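Wäsche falten, Teil zwei: Aufnahme im Wohnraum

Nach den Läufen am Labortisch sammeln wir die Demonstrationen für Tiso jetzt dort, wo Wäsche normalerweise liegt. Handgeführte Greifer, Kamera am Werkzeug, kein Roboterarm. Der Aufbau steht im ersten Teil. Hier geht es um den Ablauf und um das, was ich am Protokoll geändert habe.
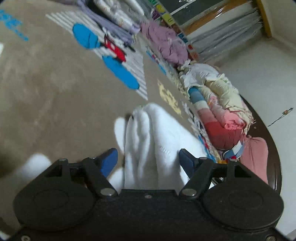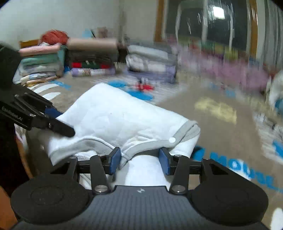

Ditmont, im März

Zum Umfang: Eine Sitzung ergab 69 Episoden. Davon habe ich beim Sichten 20 aussortiert. Die Quote ist schlechter als am Labortisch, und das war zu erwarten. Die Gründe verteilen sich ungleich. Der größte Posten sind Episoden, in denen die Lageschätzung der Kamera springt. Danach kommen zu spät gestoppte Aufnahmen, in denen schon das nächste Teil angefasst wird. Den Rest bilden Bedienfehler, überwiegend meine.

Die Unterlage ist großflächig bedruckt, mit Comicmotiven, blauer Schrift und weißen Streifen auf graubraunem Grund. Für die Lokalisierung hilft das, denn an kontrastreichen Kanten findet der Tracker genug Merkmale. Für die Strategie ist es weniger angenehm. Wenn in allen Episoden derselbe Druck liegt, lernt das Netz unter Umständen, sich am Druck zu orientieren und den Stoff nur nebenbei auszuwerten. Am Labortisch mit der grauen Matte war es umgekehrt: kaum Merkmale, dafür auch nichts, woran sich das Modell festhalten konnte. Im Trainingssatz mische ich vorerst beide Quellen und halte eine Unterlage komplett für die Auswertung zurück.

Weiße Teile sind ein eigenes Thema. Bei dem Kleidungsstück mit der grauen Einfassung lässt sich die Kante gut verfolgen, der Saum hebt sich ab, und der Druckknopf gibt einen zusätzlichen Bezugspunkt. Bei rein weißem Stoff fehlt das. Sobald er sich zwischen den Fingern bewegt, verwischt er, und in den Einzelbildern ist nicht mehr zu erkennen, welche Lage vorn liegt. Kürzer belichten hilft nur begrenzt, weil abends das Rauschen zunimmt. Im Protokoll steht deshalb jetzt: langsam greifen, nach dem Schließen kurz halten, dann erst anheben. Die Pause kostet Zeit, liefert aber ein paar scharfe Bilder genau an der Stelle, an der sie gebraucht werden.

Zur Definition der Episode. Anfangs lief die Aufnahme über ein ganzes Kleidungsstück, vom ersten Griff bis zum fertigen Paket. Das war unhandlich. Ein verrutschter Ärmel am Ende machte alles davor unbrauchbar, oder man behielt die Aufnahme und schleppte die Korrektur mit. Jetzt endet eine Episode nach einem abgeschlossenen Faltschritt. Die Zieldauer beträgt rund 20 Sekunden. Längere Abläufe setze ich nachträglich aus Schritten zusammen, wofür der Endzustand der einen Episode zum Anfangszustand der nächsten passen muss. Das prüfe ich derzeit von Hand.

Korrekturen bleiben drin, sofern sie als solche erkennbar sind. Wer den Rand verfehlt und noch einmal ansetzt, zeigt dem Modell etwas Brauchbares. Was herausfliegt, sind Korrekturen mit der freien Hand. Die passieren häufiger, als man denkt. Ein Finger glattet reflexartig eine Falte, und in den Greiferdaten taucht diese Bewegung nirgends auf. Der Stoff ändert seine Form ohne zugehörige Aktion. Am einfachsten vermeidet man das, indem beide Hände belegt sind.

Mit 2 Greifern kommt die Synchronisierung dazu. Jedes Gerät schreibt eigene Zeitstempel. Zu Beginn jedes Blocks schließe ich beide Greifer gleichzeitig und öffne sie wieder, zweimal hintereinander. Der Versatz wird aus den Öffnungsweiten bestimmt und auf den ganzen Block angewendet. Das Verfahren ist grob, für Stoff reicht es bisher. Störender ist, dass sich die Werkzeuge gegenseitig ins Bild ragen. Liegt der eine Greifer schräg über dem Stoff, verdeckt er für die Kamera des anderen einen Teil der Kante. Maskieren möchte ich das nicht, im späteren Betrieb wird die Verdeckung ja ebenfalls auftreten. Für die Lageschätzung dagegen ist ein bewegter Gegenstand im Vordergrund schlecht, dort wird der Bereich ausgeblendet.

Gesichtet wird mit Rondale, unserem kleinen Betrachter für synchrone Videospuren. Er zeigt beide Kameras nebeneinander, darunter Öffnungsweite und geschätzte Bahn. Neu ist eine Taste für »unklar«. Vorher gab es nur behalten oder verwerfen, und ich habe an müden Abenden zu viel behalten. Unklare Episoden lege ich jetzt beiseite und sehe sie am nächsten Vormittag noch einmal an.

Der Export geht weiterhin ins Lehtinen-Format. Ein Fehler darin hat mich einen Nachmittag gekostet: Bei leerem Notizfeld wurde die Kennung der Unterlage aus der vorherigen Episode übernommen. Wer mit einer Version von vor März exportiert hat, sollte die Metadaten neu schreiben lassen. Die Videodaten selbst sind nicht betroffen.

Noch offen:

Startlagen. Ich lege die Teile zu ordentlich hin. Künftig wird jedes Teil aus Hüfthöhe fallen gelassen und bleibt so liegen, wie es liegt.

Licht. Spiegelungen in dunklen Fensterscheiben erzeugen Merkmale, die mit der Kamera wandern. Abends den Vorhang ganz zuziehen und prüfen, ob die Sprünge in der Bahn seltener werden.

Hintergrund. Gestapelte Textilien am Rand sind für ein Modell, das Textilien greifen soll, keine neutrale Umgebung. Ob das stört, weiß ich noch nicht. Geplant ist ein Vergleich mit jeweils 20 Episoden, einmal mit Stapeln, einmal mit freiem Rand, bei sonst gleicher Aufgabe.

Die Trainingsläufe mit dem gemischten Satz sind angesetzt. Zahlen dazu stehen dann in Teil drei, zusammen mit dem korrigierten Exportskript.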